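Paper, paper everywhere: how I get through the catalog pile

I have a weakness for printed stuff. Trade show catalogs, seed lists, museum booklets, the fat guide to a fair I walked around for one afternoon with sore feet. By last September the pile by my desk had reached the windowsill and the cat was sleeping on it, so I finally worked out a way of dealing with it, and I've kept it up (mostly!). A few of you asked after the Pendby drawer post, so I'm writing it down properly.

Clear one surface and leave it clear

I do all my sorting on one table with a white top and a black grid on it, pushed against a plain wall. I love the grid more than is reasonable. You can line a booklet up with it when you want to measure or trim, and a stray staple shows up right away on the white. If your table is dark wood, throw a light cloth or a big sheet of paper over it and you'll get most of the benefit.

Wipe the surface before any paper goes near it. I use a barely damp cloth and then a dry tea towel. Glossy covers pick up every crumb and smear, and I once glued a very nice brochure to a ring of jam.

One at a time, cover first

Take one thing off the pile and put the pile back on the floor. I mean it about the floor. If the pile is on the table you'll start leafing through the next one while you're still holding the first, and then it's dinnertime.

Look at the front and find the year and the name of the event. Write them in pencil on a sticky note if they're tiny or in a language you don't read easily. My friend Shagufta Mughal puts her note on the back cover so it doesn't pull the shine off the front, and I've switched to doing the same.

Then open it somewhere in the middle and see what kind of pages you've got. Pictures and articles I might read again. Column after column of small print is a directory, and a directory is only worth keeping if you look things up in it.

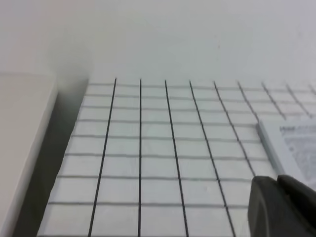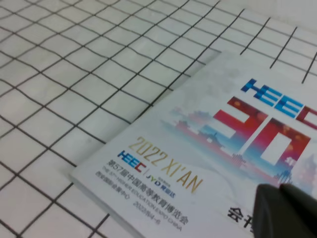 Higher Education Expo, Xi'an, 2022. Nice big lettering, so no sticky note for that one.

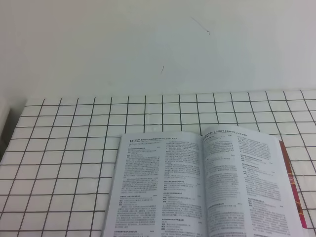

Keep, clip or recycle

I only allow myself these three. There used to be a "maybe" box and it had 460 pieces of paper in it when I emptied it (yes, I counted, it was raining).

Keep means the whole thing goes on a shelf, standing up. Clip means I want a page or two: I cut them out with a craft knife and a metal ruler, with a cutting mat underneath, please, or you'll score your tabletop the way I scored my mother's. Recycle means it leaves the room that same day. Out in the hall doesn't count as left the room.

For directories I take a phone photo of any page with a name I need, then let the book go. Put your phone flat above the page and turn off the flash, especially with shiny paper. Open the booklet wide and hold the spine down with your fingertips, or lay a clean ruler along the fold if it keeps springing shut.

Storing the keepers

Magazine files are fine, but don't pack them tight. I leave a gap about as thick as my thumb, otherwise the covers stick to each other in summer and tear when you tug one out. My heavy ones live in Zellitz files from the stationery place in town, and the thin ones go in clear sleeves so they don't slump.

Spines outward if there's writing on them. If there isn't, a strip of paper tape along the spine with the year on it. Pencil again! Pen bleeds through the tape after a while.

Curled corners

Lay the booklet closed on a flat surface, put a sheet of baking paper on top, then a couple of heavy cookbooks, and walk away for 5 days. Don't iron it. Atif Mirani wrote in to say he irons his on low through a pillowcase and it works great on plain paper, so do that if you're brave, but keep it well away from anything glossy.

How often?

I do 6 catalogs in a sitting, with a cup of tea parked on the windowsill, well away from the paper. Twice a month keeps me level with what comes in the mail. If you're starting with a mountain, do the same small number every evening and the windowsill will come back into view sooner than you'd think.

Next time: what I do with all the tote bags.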